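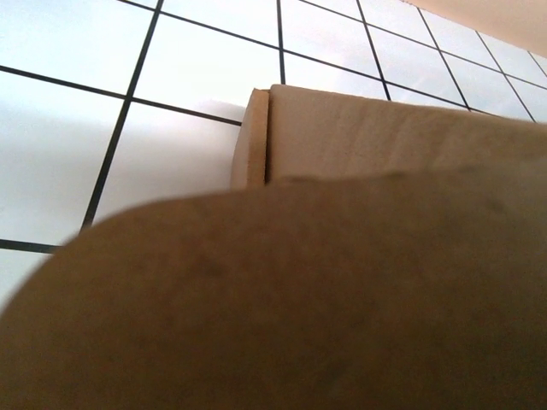

Very close up, mostly brown

Vadateo Community > Selling and posting > Parcels

Flat lid box or proper four flap one for posting soft stuff abroad?

Selling off old cushions and a couple of soft toys on Warnetari, first time sending anything out of the country. Got a pile of boxes in the cupboard, mostly the shallow sort with one lid that folds over, no flaps to tape down the middle. Seem ok but a bit bendy. Buyer has paid for Fullanau tracked.

Things I can't work out:
– do they measure the box or the bulge? Lid comes up in the middle when its full
– is brown paper over the top allowed or does it get refused
– customs label on the lid or the side??
– can I squash a cushion right down or will it stay squashed

Box is 26 cm on the short side if that matters. Need to send by end of the week. Read the help pages twice and still none the wiser. Thanks in advance, sorry if this has been asked before, search is useless on my phone.

Posted 2022-01-31
22 people found this useful 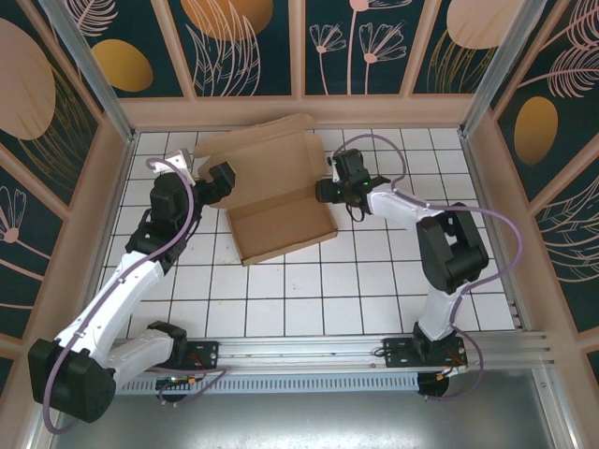
Box with the lid folded back

2 replies

First reply (marked as best by the asker)

They measure the bulge. Always the widest bit. Had one bumped up a size band because the lid had lifted, cost me more than the cushion sold for. So weigh it and measure it AFTER taping, not before.

Fold-over lid boxes are fine for soft stuff, nothing in there to break. The weak bit is the front edge where the lid tucks in. What I do:

Line it with a bin bag or any big plastic bag. Parcels get left in the rain, cardboard drinks it up.
Put the item in, press the air out, fold the bag over.
Close the lid and run tape right round the whole box, both directions. Not just along the front.
Tape down any tab or corner that sticks out. They catch on the belts and rip.
Label on the biggest flat face, so the lid. Customs form next to it, not wrapped round a corner or it wont scan.

Brown paper – depends on the counter. Some take it, some moan. I gave up with it. If the box has old labels just peel them or go over with black marker, barcodes especially.

Squashing: a few days is fine for most fillings. Feather comes back if you shake it. Cheap foam I wouldn't, creases stay in it. Don't use a vacuum bag for soft toys, the faces go funny and you get a complaint.

Also write on the customs form what it really is. "Gift" when it's a sale gets it held up. Mine sat for 18 days in March over exactly that and the buyer opened a case on day two.

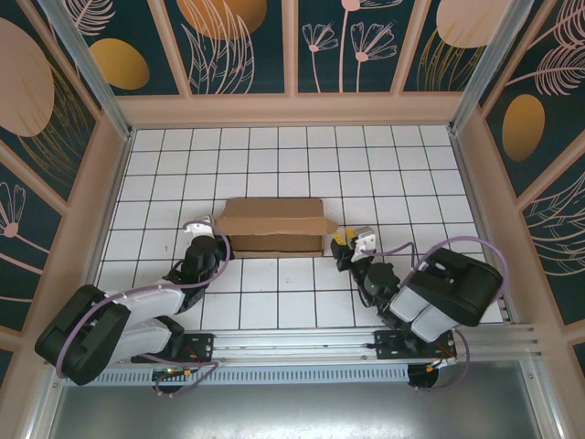 Second reply

just use a mailing bag?? much cheaper than a box and lighter. I send all my Juška cushion covers that way never had one go missing. The grey ones, pack of 132 lasted me ages

box is only worth it if theres something stiff in it. or if the buyer is fussy

dont know about customs sorry I only do UK 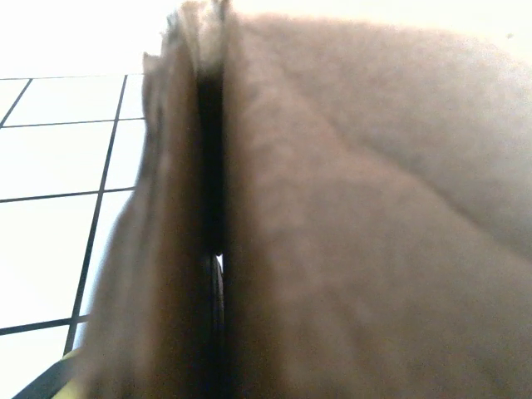
Soft brown fuzz, close up

Comment from the asker

Thanks both. Hadn't thought about measuring after taping, lid does lift so will take a bit of stuffing out. Going with the box for the toys and will try a bag for the cushions. Will ask at the counter about the paper and report back if I remember.

Comments on this question are now closed. Related: What counts as a small parcel? / Fullanau says delivered, buyer says no / Can I reuse a box with a shop name on it?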